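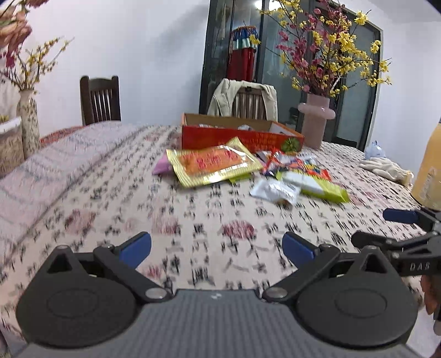

Erst die Kante, dann der Name

Seit ich mit der Software für Greifer arbeite, streite ich mit Kollegen über die Reihenfolge. Die übliche Reihenfolge geht so: Die Kamera liefert ein Bild, ein Netz erkennt die Gegenstände und gibt ihnen Namen, zu jedem Namen gehört eine Griffstrategie, und der Planer führt sie aus. Das klingt vernünftig und lässt sich auf einer Folie gut zeichnen. Ich halte es trotzdem für einen Fehler, zumindest bei allem, was weich, glänzend und klein ist.

Man nehme einen Esstisch mit einem Tuch, auf dem überall schwarze chinesische Schriftzeichen stehen, dazwischen rötliche Flecken. Auf dieses Tuch legt man verpackte Süßigkeiten, die ebenfalls mit Schrift bedruckt sind. Für einen Menschen ist das kein Problem. Für unsere alte Erkennung war es eine Katastrophe. Sie suchte Textflächen, weil sie an Produkten im Regal gelernt hatte, dass dort, wo Text ist, meistens auch eine Packung ist. Also fand sie Packungen im Tuch, und zwar mit großer Sicherheit.

Die erste Reaktion in unserem Büro in Hinow war, mehr Klassen einzuführen. Wir hatten vorher 4 Klassen für Verpackungen, danach waren es 18. Riegel, Beutel, Kissenbeutel, Einzelportion und so weiter. Ich habe selbst an dieser Liste mitgeschrieben und war eine Zeit lang stolz auf sie. Heute glaube ich, dass wir damit die falsche Frage sehr genau beantwortet haben.

Was der Griff wissen will

Ein Greifer mit zwei Backen stellt wenige Fragen. Wo ist links eine Kante, wo ist rechts eine, wie weit sind sie auseinander, und was liegt im Weg? Ob zwischen den Kanten ein Keks oder ein Bonbon liegt, spielt erst eine Rolle, wenn man entscheidet, wie stark gedrückt wird, und auch dafür ist das Wort "Keks" eine schwache Auskunft. Eine Packung mit viel Luft verhält sich anders als dieselbe Packung mit wenig Luft, und beide tragen denselben Namen.

Clostusia, das Wahrnehmungsmodul, das wir heute benutzen, gibt deshalb zuerst Paare von Kanten aus. Zu jedem Paar gehört eine Öffnungsweite und ein Wert für die Unsicherheit. Der Name des Gegenstands kommt später, aus einem zweiten Prozess, und er darf auch ganz fehlen. Der Planer arbeitet dann weiter. Bei uns war dieser letzte Satz am schwersten durchzusetzen, denn viele Programme sind so gebaut, dass ein leeres Namensfeld als Störung gilt und der Ablauf anhält.

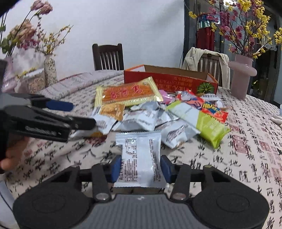 Ein kleines weißes Päckchen, an linker und rechter Kante zwischen den blauen Backen gehalten; dahinter der restliche Haufen.

An einem solchen Griff sieht man, worum es mir geht. Die Backen berühren das Päckchen an zwei Seiten, und die bedruckte Fläche dazwischen bleibt frei. Der Druck ist für den Kontakt ohne Bedeutung. Er besteht zum großen Teil aus winzigem Text, den ein Netz mit hoher Auflösung lesen könnte, und ich kenne Systeme, die dafür den größten Teil ihrer Rechenzeit ausgeben, bevor sich der erste Motor bewegt.

Die Einwände

Es gibt Einwände, und zwei davon nehme ich ernst.

Der erste lautet, dass ohne Namen keine Aufgabe möglich ist. Wer sagt "gib mir das grüne", der meint einen bestimmten Gegenstand, und eine Liste von Kantenpaaren hilft ihm nicht. Das stimmt. Aber die Auswahl ist eine Aufgabe des Planers, und die Geometrie ist eine Aufgabe der Wahrnehmung. Wenn der Name erst nach der Kante kommt, kann ein falscher Name nur zu einem falschen Päckchen führen. Kommt er vorher, führt er auch noch zu einer falschen Fingerstellung, und man sucht den Fehler dann an zwei Stellen gleichzeitig.

Der zweite Einwand betrifft den Haufen. Lange, schmale Packungen liegen quer über anderen, eine Ecke schaut heraus, glatte Folie spiegelt. Eine sichtbare Kante muss nicht die Kante des obersten Gegenstands sein. Hier hat die Erkennung mit Namen einen Vorteil, denn sie kennt typische Formen und kann den verdeckten Rest ergänzen. Ich gebe zu, dass Clostusia in diesem Punkt schwächer ist. Wir haben das mit einer einfachen Regel gemildert: Bei hoher Unsicherheit wird aus einer anderen Richtung noch einmal geschaut. Das kostet Zeit, und wer im Takt einer Fabrik arbeitet, wird mit dieser Regel nicht glücklich.

Über die Werkzeuge

Nun zu dem Teil, über den weniger gern geschrieben wird. Die Entscheidung "Name zuerst" fällt oft schon in der Beschriftungssoftware. Wer Ono kennt, unser früheres Werkzeug, erinnert sich vielleicht an das Dialogfenster: Man konnte eine Fläche erst speichern, nachdem man eine Klasse gewählt hatte. Es gab keine Taste für "weiß ich nicht". In unserem Bestand waren am Ende 3172 Flächen mit der Klasse "Sonstiges", und in dieser Klasse lagen Falten im Tischtuch neben tadellosen Griffkanten. Aus einem Bedienelement war so eine Theorie der Wahrnehmung geworden, ohne dass jemand sie beschlossen hatte.

Im November haben wir das Werkzeug gewechselt und lassen seitdem zuerst den Moment des Kontakts markieren: ab welchem Bild liegen beide Backen an? Dann die Öffnungsweite, die ohnehin gemessen wird. Eine Klasse darf man eintragen, wenn man will. Eine Aufnahme zu beschriften dauert ungefähr 20 Sekunden, und die Leute, die es tun, streiten sich viel seltener über Begriffe. Über den Moment des Kontakts streiten sie sich manchmal noch, besonders bei weicher Folie, die schon nachgibt, bevor man einen Griff erkennen kann. Diesen Streit finde ich nützlich, er handelt wenigstens von der Sache.

Von der Firma Wouters, für die wir einen Teil der Steuerung liefern, kam die Bitte, die 18 Klassen im Protokoll zu behalten. Man habe sich daran gewöhnt, und die Auswertung sei darauf aufgebaut. Wir haben zugestimmt. Die Klassen stehen jetzt in einer eigenen Spalte, die der Regler nicht liest. Ich sehe darin keinen faulen Kompromiss, denn für die Auswertung sind Namen wirklich bequem.

Mein Wunsch an alle, die solche Schnittstellen entwerfen, ist bescheiden. Man sollte das Feld für den Namen optional machen und das Feld für die Unsicherheit zur Pflicht. In den meisten Formaten, die ich in den letzten Jahren einlesen musste, ist es umgekehrt, und bei zweien davon gab es für die Unsicherheit gar kein Feld, so dass wir sie im Kommentar versteckt haben.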